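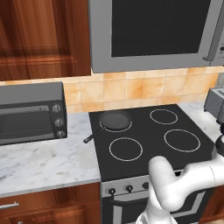
Figure 3. The simulated home kitchen used in the planning sessions, with the pan on the back-left burner.

4. What changed in the Wurenport kitchens

4.1 Setting and approach

Wurenport runs the meal service for a group of assisted living residences. Most of the cooking happens in small kitchens on each floor, built to look and work like the ones people have at home. A cook on one of these floors makes breakfast and a light supper for the residents, cleans up, and keeps an eye on the range all the while. When the Tellari arm was proposed for range duties (moving pans off the heat, turning knobs, opening the oven), we had a wonderful chance to follow a workplace before, during and after the change, and we took it.

We interviewed 14 kitchen workers and logged 1485 separate range tasks across the study period, which ended in October 2024. Each task was tagged by who began it, who finished it, and whether anyone stepped in along the way. We also sat in on the planning sessions, in which cooks and engineers worked through tasks in simulation before any hardware was installed. A view from one of those sessions appears in Figure 3. The white arm comes in from the right, over the front of the cooktop, while the handle of the frying pan extends toward the front left, its tip a little past the cooktop's edge.

4.2 The handle question

The first real discussion between cooks and engineers was over that handle. The engineers had been treating handle direction as one more thing to randomize. The cooks had strong feelings about it. Several had been taught early on to turn handles toward the side counter, out of the way of a passing hip, and they wanted the arm to leave every pan that way. But a handle pointing left is a long reach for an arm based on the right, and the reach crosses the front burners, where a second pan may well be in use during breakfast.

What we loved about this exchange is how much kitchen knowledge came out of it! Within one session the group had a list of habits that had never been written down: which burner is kept free for a kettle, where a hot pan is set down, when it is all right to reach across someone. Tamura, the planning tool used in the project, lets a person drag an object to a new spot and run the motion again, and the cooks took to it quickly. The final rule kept the handles to the left and had the arm wait if either front burner was on. It cost some speed, and the cooks were glad to pay.

4.3 Who watches the stove

Before the change, watching the range was part of every other job. Workers told us they chopped, plated and talked with residents "with one ear on the pan." We had expected the arm to free up that attention, and it did, though more slowly than we had guessed. For the first 3 weeks cooks watched the arm as closely as they had watched the food, and two described going home more tired than before.

Things eased once Pluvis, the alert system, was changed to announce what the arm was going to do next. Earlier it had spoken up only when something had gone wrong. With a short spoken notice ahead of each motion, people began to turn their backs to the range again. Of the logged tasks, 200 involved a worker stepping in, and most of those came before the notices were added. We can't separate the effect of the notices from plain practice, and a staggered rollout would have helped here.

4.4 Space at the counter

Counter space was the least planned part of the project and drew the most comments. With an arm working from the right, the stretch of counter on that side became a place people avoided, even with the arm parked. Prep moved to the left. In kitchens where a toaster oven already sat on the left counter, the remaining surface got crowded, and cooks started doing cold prep at the dining table. Residents joined in. One worker called this the best part of the whole year, and we would very much like to study it properly.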